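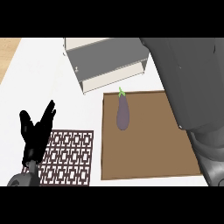 Floveck Opening Messages

First messages sent on the Floveck dating app, with a label for whether a reply came back.

Contents
1,061 messages from 40 members who agreed to share them. Matches' replies are not included, only the label.

Fields
text: the message, names and phone numbers removed
replied: yes or no, checked 11 days after sending
age_band: sender's age band, blank if not given

Known problems
Messages under 20 characters were dropped in the September export, so plain "hey" openers are missing. Emoji are stored as text codes. A few senders wrote far more than the others.

Contact
Lwazi Kruger, Nustier. Please ask before reposting.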